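# Walking group helpers wanted, October start

Willine is looking for people to help with a weekly walking group for older residents in the Nerlow area.

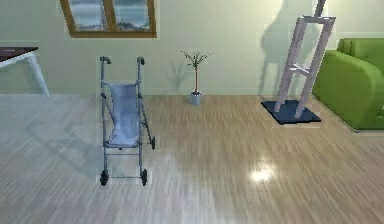
The group meets in the hall on Sequeira Road and goes out from there along the canal path as far as the second bridge, then back for tea. It has been going for two years. Most walkers are in their seventies and eighties. Many use a stick or a frame, and a few come mainly for the tea, which is fine by us.

We need 5 new helpers. The role is unpaid, but we refund bus fares and parking if you bring us the ticket.

## What you would be doing

- Setting out chairs and the signing-in sheet before people arrive
- Walking at the pace of the slowest person in your part of the group
- Helping people over the kerb at the end of Mill Lane, where the drop is steep
- Making tea and washing up
- Ringing anyone who has missed two walks in a row to see how they are

You would not be lifting anyone, giving medicines or helping in the toilets. If a walker needs that sort of help they come with their own carer.

## Hours

We start setting up at 9.30 and finish by noon. We would like you to come to at least two walks a month. Tell us which ones in advance so that we can put the list together. There is no group in the last half of December or in August.

If it is icy we stay indoors and do chair exercises, led by Spyros Triantafyllou. Helpers are still needed on those mornings.

## Who can apply

You must be 18 or over and able to walk a mile and a half at a slow pace. You don't need any experience of care work. Cantonese or Greek would be useful, as some of our walkers are more at home in those languages than in English.

All helpers have a background check, which we pay for. It can take a few weeks to come through. You may come along to walks while you wait, but you will be paired with an existing helper.

## Training

There is one training morning before you start. It covers basic first aid, how to adjust the height of a walking frame, how to walk alongside someone with poor sight, and what to do if a person falls. Lunch is provided. Please let us know about any allergies when you apply.

Training is held upstairs at Cletulano House. There is a lift, but it is small, so contact us first if you use a powered wheelchair and we will book the ground floor room instead.

## How to apply

Write to Chak-lun Hung, Walking Group, Willine, or leave a letter at the hall. Please include:

- your name, address and phone number
- the mornings you are free
- no more than 200 words on why you would like to help
- the name of one person, not a relative, who has known you for 2 years or more

We will ring you to arrange a short chat, either in person or by phone. If you would like to see a walk before you decide, come to the hall at 9.45 and ask for Chak-lun. Wear flat shoes and bring a waterproof.

Applications close at the end of September.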